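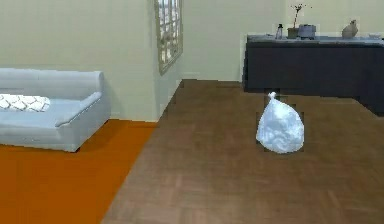 Visits > Makers > Upholstery

A morning at the Salinas upholstery works, Lelville
By Parveen Bepari
September

The works opens its doors once a year, and places are given out by post. Our group of 16 met at the side gate on Wednesday and was taken in by Fulgencio Rosales, who has run the cutting room since the firm moved out of the old dairy. He asked us to leave bags on the hooks and keep behind the yellow line.

The timber store comes first. It smells strongly of beech. Frames are glued and dowelled in the next bay, then left overnight in clamps. Mr Rosales handed round a corner joint that had been sawn in half so we could see the dowels, and another that had failed in a customer's house after a child used the arm as a diving board.

Springing took up most of our time. Two methods are used here: serpentine springs for the cheaper range, and hand-tied coils for the Ellent, which is the model the firm is best known for. Tying one seat takes an experienced worker 30 minutes. Soledad Ochoa let two of us try a knot. Mine slipped. She undid it without comment and carried on.

Upstairs is the sewing floor, which was louder than I had expected. Cloth comes in on rolls from a mill at Brirkari and is checked over a light table before anyone cuts it. Patterned cloth wastes a good deal more than plain, as the repeats have to meet at the seams – this accounts for most of the difference in price. There are 497 paper patterns hanging on rails along the back wall, some of them for models last made before anyone now working there had started.

I asked about repairs. They will re-cover their own pieces but not other makers', and the wait at present runs past Christmas. Old covers can be returned for use as dust sheets.

Tea was in the canteen, with a good fruit loaf. The shop was shut for stocktaking, so anyone hoping for remnants went home without. Parking is poor and the bus stops at the bottom of the hill. The stairs to the sewing floor are steep and there is no lift.

Contact the visits page editor: Rigoberto Camacho | © Lelville Visits | Back to top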